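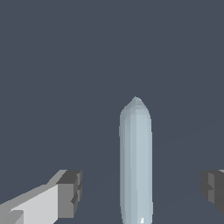
The ferry to Risar was late again, so my mother and I sat on the bench outside the ticket office and shared an orange. She gave me the bigger half. She had always done this, also when I was fifty-one and she was the one who needed to eat.

We were going to sell the house. The letter from the Chamoun office had come in the winter, with an offer written in numbers and then once more in words, so that even stubborn people could understand it. My mother had read it at the kitchen table and put it under the fruit bowl, and there it stayed until May. Then one morning she put on her good coat and said that we should go and look at the rooms before a stranger did.

"It is only walls," she said on the bench.

"You don't have to sign today."

"I know what I have to do."

The ferry came. A boy took our tickets and tore them with great seriousness. We sat inside, because of the wind, and my mother kept her handbag on her knees with both hands over it. In the bag were the key, the letter, and a bread roll wrapped in a napkin from the hotel.

I should explain that I did not like the house. I lived in it until I was 19, and what I remember best is the cold in the corridor and my father's silence at dinner. He worked at the Flakwood sawmill for most of his life. When he came home he washed his hands for a long time, up to the elbows, and then he sat down and looked at his plate. I thought then that he was angry with us. Later I thought that he was tired. Now I am not sure there was so much difference.

From the harbor it is a walk of 70 steps up to the church, and then the road goes flat. My mother rested on the wall by the churchyard gate. She did not go in to his grave, and I did not ask.

The key turned on the second try. Inside it smelled of dust and of apples, although there had been no apples there for years. My mother went straight to the kitchen and opened all the cupboards, one after the other, like somebody looking for a cat. I went upstairs.

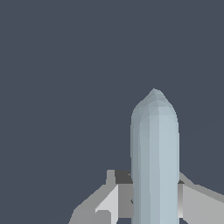
My room was smaller, as everybody says about their rooms. The bed was gone, but I could see on the floor where it had stood, a darker shape in the boards. I opened the window. Behind the neighbor's roof there was the same piece of sea, and I stood and looked at it with my hands on the sill.

Then I saw the pencil marks. They were on the inside of the window frame, very low, where a child could not be bothered to look and where an adult would have to kneel. I knelt. It was my father's handwriting, small and square, the way he wrote on planks. There were dates, and next to each date one word. Cough. Cough. Better. Fever. Slept.

I had been ill one winter, when I was six. I remembered hot milk and my mother's cold hand. I did not remember that anybody else had been in the room. But the marks went on down the wood for many nights, and at the last one he had written only: Ate.

I called my mother. She came up slowly, holding the rail, and she needed my arm to bend down. She read it without her glasses.

"He said he was checking the window," she said. "Every night he said this. That it didn't close well."

"Did it close well?"

"It closed perfectly."

We stayed on the floor a while, two women in coats. She took the bread roll from her bag and broke it, and this time I held out my hand for the smaller half before she could decide. She gave me a look, but she let me have it.

"Can a window frame be taken out?" she asked when she had finished chewing.

"I think so. With the right tools."

"Then we will ask at the sawmill," she said, and started to brush the crumbs from her skirt – carefully, into her palm, as if the floor was still hers to keep clean.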